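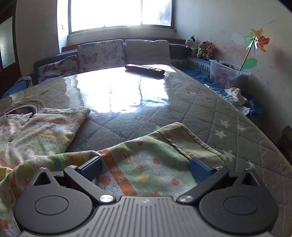
Notebook, August, afternoon session

Baby blanket and small garments, folding and sorting on the bed

Started a little after two, when the light from the window gets properly strong on this side. Working on the big mattress again, grey diamond-quilted cover, clear plastic sheet across the middle. I like this surface more each time! The quilting holds a blanket still while you fold it, and the plastic does the opposite, so you get two quite different jobs on one bed. The glare on the plastic is fierce at this hour. If you want to see your fold lines, stay on the quilted part.

The mushroom blanket is my favorite thing we've had in so far. Pale mint ground, red mushrooms with white spots, blue flower outlines, little yellow and green dots, and then that orange and red striped band, which is a gift to anyone trying to fold straight. Line the band up with itself and the halves come out even. I had been matching corners, and the corners on this one wander. Jocelyn Petrenko suggested using the print and she was completely right. The lighter green border helps too: when it's folded back you can tell at a glance which side you've got.

What I did, in order:

Shook it out and let it drop, no smoothing. It bunched toward me with a soft ridge in it, and that ridge is a good place to pick up from. Far easier than digging for an edge lying flat.

First fold, band to band. Fine.

Second fold, crosswise. Slid a bit. Pressed down with the flat of my hand and it stayed.

Thirds after that. Too thick, came out like a loaf of bread. Went back to quarters and it was much nicer, a flat square that stacks.

Did the quarters version 7 times and was happy with 6 of them. The bad one was me rushing.

The pastel garment with the bands (orange, green, yellow, pale blue, all those tiny repeating patterns) is a different animal. It's small and it crumples the moment you let go. The snap placket is the thing to work from — close the snaps first, lay it front down, bring the sides in, then up from the bottom. With the snaps open, the front creeps out of the fold every time. Bands again useful as a ruler. I am now a firm believer in stripes.

Grey cloth: folded, over the side of the bed. Leave it there for now, I want it for the next round as the plain one. No pattern to cheat with, so it should tell us how much of today was the print helping.

Pile names for the shelf, so we stop saying "the other one": blankets go to Honham, garments to Jakard, plain cloths to Rirnex. Jocelyn wants a fourth called Lumbantobing for anything with snaps or ties. I said garments already covers that, she says a bib is not a garment. Open question, leave a note below if you have feelings.

Running total of folds in this notebook is now 978, almost all of them blankets, so more small things please.

Next time:

Try the garment on the plastic. I expect it to skate around, would love to be wrong.

Blanket in quarters and then rolled, to see if it keeps its shape on the shelf overnight.

Same mushroom blanket, wrong side up, matching by the border only.

Stopped at half past four with the blanket in quarters at the top of the Honham pile.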